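Keeping a wrist camera from blaming the table for its own fingers

If your grasp planner keeps refusing to move because of a mysterious obstacle about a hand's width from the camera, congratulations, your robot has discovered its hand. Here is how we fixed it on the Prostholm stack. You need a calibrated wrist camera, a hand model with working joint readouts, and a free afternoon.

Step 1. Check your clocks. Log the camera stamp and the joint stamp side by side and move the fingers slowly. Ours disagreed by 2 frames, and I spent a week tuning everything else first.

Step 2. Render the hand model from the camera's point of view at the joint angles that match each image. Noltomer does this with one call:

noltomer mask --model hand.yaml --joints live --port 3373

Step 3. Grow the mask by 4 pixels. Jingyi Long wanted zero, on principle. Jingyi also had fingertips floating in the obstacle map – small ones, but the planner is easily frightened.

Step 4. Drop masked pixels before they reach the map. Mark them unknown. If you mark them free, the planner will assume it can see through its own thumb, and it will act on that belief.

Step 5. Replay an old log at half speed and watch the edges. Leftover specks that follow a finger mean the model is off at that joint. Specks that stay put are real, or at least somebody else's problem.

Step 6. Test with the hand open and close to a surface, as the mask is most likely to eat something you need there. Pilar Palma's rule is to pass 3 poses before touching any thresholds. In a pose like the one at the end of this page, the two right fingertips come almost up against the wooden tabletop, so a greedy mask swallows the bit of table you most want to keep. Compare the masked depth with the raw depth along the grey edge strip, and if the strip has a bite out of it near the last finger, go back to step 3 and shrink the margin by one pixel.

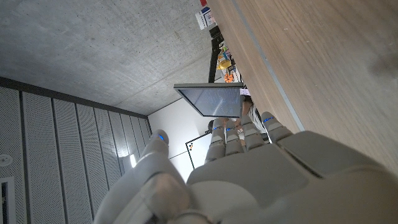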